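Notebook, regimental rolls project
2018-08-26

Picked up again at the Grutlow ledger, page where I left the pencil. Somebody had moved the pencil (me, probably). The plan for today was to finish matching the hospital returns against the muster-out rolls for the two companies raised in the county, and I got through one of them and a bit of the other, so fine, that's a decent day by the standards of this summer.

Running total first before I forget it. The spreadsheet now has 2,295 names in it, everyone who shows up on any roll for the regiment between the first muster and the end. Of those, 717 have some kind of medical entry. I had been hoping that number would settle down and stop moving, but it jumped again when I added the convalescent camp lists, which I'd been treating as copies of the hospital returns. They aren't copies! They overlap a lot but the camp clerk caught men the hospital clerk missed, and he wrote down the complaint in his own words, so you get "fever and low spirits" where the hospital just says "debility." I like the camp clerk very much. His sevens are terrible.

Gus Boateng went through the same pages last month and flagged the dysentery entries for me, and I've been checking my reading against his. We disagree on 5 of them. Two of those I now think he's right about, the ink has bled through from the other side and I was reading the wrong stroke. The other three I'm sticking to my guns until we can sit down with the originals. Gus, if you read this before I catch you: look at the line for Brannigan, second column, and tell me that isn't "diarrhea, chronic." It cannot be "discharged, clerk." He wasn't a clerk, he was a teamster, and he's still drawing rations six weeks later.

Speaking of Brannigan, he's turning into a headache. There's a Brannigan, a Branigan and a Branagan, and I had them down as three men. The enlistment ages and the height line up for the first two, so I've merged those under one number and left a note. The third is four inches shorter and signs with a mark. Keeping him separate for now. If I'm wrong we can always merge later, and it's a lot harder to pull two men apart once you've glued them together, as I learned with the Brakov brothers in the spring.

On the Brakovs – the pension file finally came through, and the widow's statement gives the date of death as a day in November, a good two weeks before the company roll drops him. So he was carried on the books as present after he'd died in a private house off the post. I want to know how common that is. If it happened much, then the "present for duty" figures everybody quotes for that winter are too high, and the regiment was in even worse shape than it looked on paper. I've added a column for it (column called LATE DROP, please don't rename it, the sort depends on it).

One funny thing that cost me most of an hour. Next to a lot of names in the back half of the ledger somebody has written "Amen" in a small neat hand. I got all excited and thought I had a chaplain marking off burials. Then I noticed men with an Amen who are alive and complaining about their boots in the next quarter. My best guess now is that it's short for "amended" and the clerk was marking lines he'd corrected. Makes sense, nearly all of them have something scraped out. I had already written half a paragraph about the chaplain, which is now in the trash where it belongs.

Things for next time:
finish the second company, starting from the letter M
redo the totals by quarter with the camp lists in
ask Gus about the three entries
order the other Brakov brother's file, the request form is on my desk
work out what "sent up" means, up where?
buy more of the soft pencils

Also a general moan, the reader printer is streaking again down the left side, right through the dates. I've been reading off the screen and typing straight in, which is slower and my neck knows it. If you need clean prints, do them in short batches, it seems to behave for the first few pages and then sulk.

Stopped at the foot of the page ending with the Lowrys. Pencil is in the ledger.
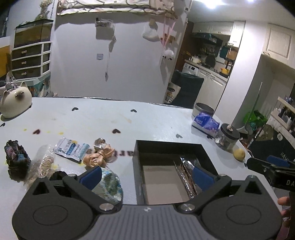 Gripper over the white tabletop, open black box between the arms.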